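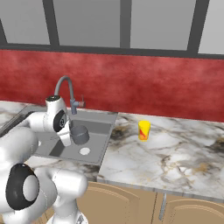
**[Veston Netball – Members' List]**

Subject: Re: Travel to the Hivbridge match

Hello all,

Thank you for the lovely messages after the weekend, and sorry it has taken me a while to sit down and answer (I had a pile of bibs to wash first!). One of our parents wrote:

> Are we still meeting at the leisure centre for the Hivbridge game, or has it moved to Ifans? My daughter says one thing and the fixture sheet says another. Also, is there room on the minibus for a younger sister?

Your daughter is quite right. The match has moved to the sports hall at Ifans, as the Hivbridge court is having its floor relaid and won't be ready until November. Same day, same opponents, and first centre pass is still at 2 – I'd copied the old venue on to the sheet, so do please cross it out.

There are three seats left on the minibus and little sisters are very welcome. Just let me know by Thursday evening so that I can sort out a booster.

And what a game against Brornadar! We were behind at every break and still came away 41–38 winners, with some really brave defending in that last quarter. I've lost my voice completely, but it was worth it.

One last thing – two water bottles and a purple hoodie came home in my kit bag. I'll bring them to training if anyone recognises them.

Warmest wishes to you all,
Your under-14s team manager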